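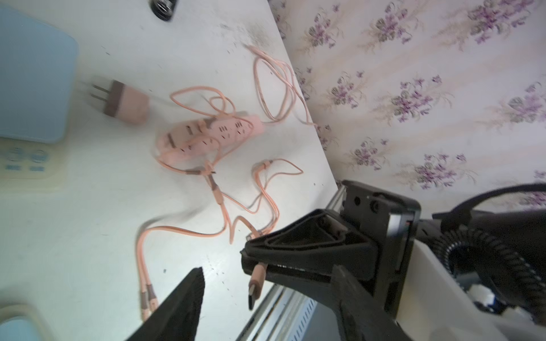 Projects > Small Grants > Riedl House > Pikport charging room

Posted in February by Benedikt Zürcher

4 comments | 11 shares

Hi Gertraud, and hello to everyone at the Girkosley Fund who gets these forwarded!

You asked for something short on where we are with Pikport, and I've already failed at short, so get a coffee. The quick version is that the back room at Riedl House is open for charging every afternoon, people are using it, and I'm now deep in the part of the job I didn't put in the application: cables. So many cables.

As you know, the plan was a room where anyone in Clakard can sit down for an hour and charge a phone, and where we lend out a charger if you've lost yours or it quit on you. We kept the floral wallpaper. I had a paint color picked out and everything, but the purple flowers have grown on me (and on the regulars, who were pretty firm about it), so that part of the budget is still sitting there. More on money further down.

What got done since my last note

The first thing was going through the donated stuff. People have been really generous, and they've been generous in the way people are, meaning a bag gets handed over the counter and whatever was in the kitchen drawer is in it. I've been doing it one heap at a time on the white table, chargers to one side, cords to the other, mystery items in the middle. The mystery pile is always the biggest. I've got a rule now that a cord gets untangled before it gets judged, which slows me down a lot but has saved several good ones from the recycling box.

The pink things ended up together, partly for looks and partly so I can tell at a glance what belongs to the room and what somebody has left behind. The wall chargers are the little blocky kind with the flat prongs. They need a wipe before they go out on loan. So does the table, frankly, you'd think crumbs came included with every donation. 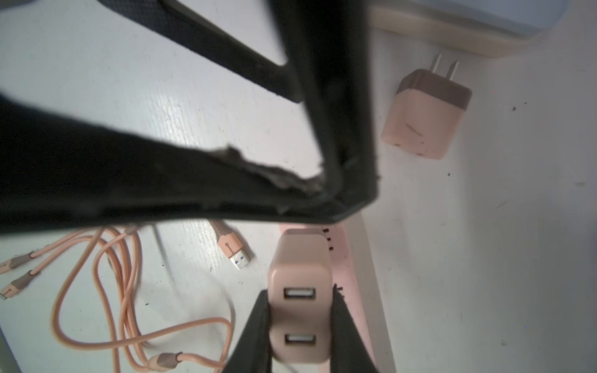

Pink wall chargers on the sorting table, scuffs and all

I've also had to get stricter about bags and straps. We were keeping the cords in whatever bags came in with them, and some of that black material sheds all over everything once the outer layer goes. I'd like to move to plain lidded tubs. They stack, you can see into them, and I can write on the lid with a marker.

Lending started properly this month and we've had 26 loans so far. I write them in a notebook: first name, what went out, what came back. I did try a spreadsheet for a week! The notebook won. Most loans come back by the next afternoon, and the ones that don't tend to come back with an apology and sometimes a second cord, so I'm not chasing anybody yet.

What's been harder than I thought

Matching. A cord and a charger can both be perfectly fine and still be no use to each other, and I spend a silly amount of time holding one end of something up to the light. I'm going to put a strip of colored tape on each end by connector type. Also loops. If I put cords away in a hurry they knot up again overnight, I swear. I'm winding them around my hand and using a twist tie, and asking people to do the same when they return one, with mixed results.

The other hard thing is that everyone wants the seat closest to the power strip. It's got USB ports as well as the regular sockets, so it's the popular one, and by mid-afternoon the cords are all over each other again. A second strip at the far end of the table would fix most of it, I think.
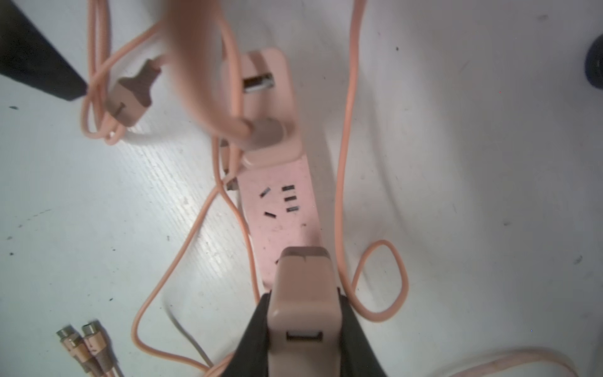 The pink power strip, with cords still to be wound

Money

Of the 2,000 dollars, the big items were the table and the chairs, and both are paid for. I'd like your okay to shift 200 of what was meant for paint over to tubs, tape, the second strip, and a lamp for sorting. Nothing else changes from the budget you signed off on. Receipts are in the envelope, in order this time, I promise.

Coming up

I want all the cords taped and tubbed before the next report. I'd also like to open 2 evenings a week, since a good number of people have told me they can't get here before dinner. That only needs me and a key, so no extra cost to you. And I owe you a proper list of what we have. I keep putting it off until the mystery pile is smaller, which I realize is a bad plan, so I'll start with the chargers and go from there.

If you're anywhere near Clakard, please come by! Any afternoon is good, the kettle's usually on, and if you have an orphan charger at home, bring it along.

Benedikt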